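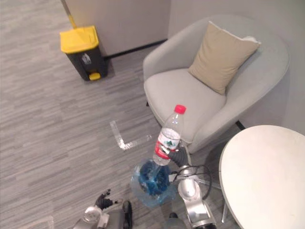 Fig. 1. Bottle in the right gripper, pedal bin by the back wall.

Part 7: Clearing up rubbish

Print this page | E-mail this page

By now you've done the table-wiping section and the robot has its arms calibrated, so we can get on to the job everybody asks me for first, putting an empty bottle in the bin. I'll be straight with you before we start. Can a machine take the rubbish out yet? Bits of it, yes. Picking the bottle up is the bit that has come on enormously in the last couple of years, and I still get a daft little thrill watching it. Getting the lid open is where you'll spend your afternoon.

I wrote these steps for the Prarska software with the Kanon arm settings loaded. If you're still on the older Lorente settings, go back to Part 2 and change over, as the grip menus are in a different place and half of this won't match what's on your screen.

Setting out the room

1. Pick your bin and leave it where it is. A pedal bin near a wall is a good choice – it can't slide off backwards when something leans on it. Low-pile carpet is fine. Deep rugs are a misery.

2. Put tape on the floor as a marker. I use an L-shape, with plenty of clear carpet between it and the bin. Line the base up with the corner of the L at the start of every go.

3. Move chairs back into the corner, but don't take them away altogether. You want the robot to practise in something like a real sitting room, armchair, cushion and all.

4. Save the bin's position under Places, then Add. Call it something plain. Mine's called "bin".

Note: If your tape has gone scuffed, it'll still do. Replace it when the corner starts to lift.

Picking up the bottle

5. Stand the bottle on the table, cap on, label facing whichever way you like.

6. Choose Grip, then Soft plastic. Set the force to 30 to begin with. Thin water bottles crumple easily and a crumpled one is much harder to let go of cleanly.

7. Tell it to grip low, under the label. I went round and round on this with Leire Tejada, who prefers a grip near the cap, and we never did agree. Low works better for me because the bottle doesn't swing about as the arm turns.

8. Press Lift and wait. A slight tilt is nothing to worry about. If it's leaning right over, put it down and start again from step 6.

Caution: Keep your fingers well away while the gripper is closing. Use the Pause button if you need to straighten something, and do it after the arm has stopped.

Caution: Check where the cables run before any big turn of the wrist. They need enough slack to follow the arm, and a loop that's too generous will find your table edge sooner or later.

Getting it into the bin

9. Choose Go to, then "bin". Stay next to the stop button for this one, please!

10. Open the lid. You have three choices. You can press the pedal yourself (what I do when I only want to test the drop), you can have the free hand lift the lid by its rim, or you can prop the lid open beforehand. Arms don't help with a pedal at floor level unless yours can reach right down, so check the reach table in the appendix before you try.

11. Move the bottle over the opening and choose Release. Leave a hand's width of clearance above the rim.

12. Bring both arms back to Rest before you let the base move off.

How well does it go? In my own log for January I had 159 tries, and the lid was behind most of the bad ones. The lifting hardly troubled me at all. So if you're hoping to leave it alone with the remains of a party, I'd hold off for now. If you'd like one bottle at a time moved from table to bin while you stand there with a cup of tea, you're in business.

Bags are a separate matter. Plastic bags fold, cling and change shape as you lift them, and the Soft plastic setting wasn't made for them. Use Flexible items, and read Part 8 first.

Print this page | E-mail this page

Reader comments (4)

Iker Campos
Step 7 sorted me out, thank you. I'd been gripping right on the label and it kept slipping round. Does the Zilis add-on change the force numbers?

Yolanda Casado
Iker, on mine it did. I had to drop it by 2 after I put Zilis on, then everything behaved.

Ezequiel Miranda
Still quicker to do it myself by a very long way. My mum can't bend to the floor any more though, so I keep at it. Would love a part on picking bottles up off the carpet.

Emiliano Manzano
Where is the appendix with the reach table? The link in the contents takes me back to Part 1.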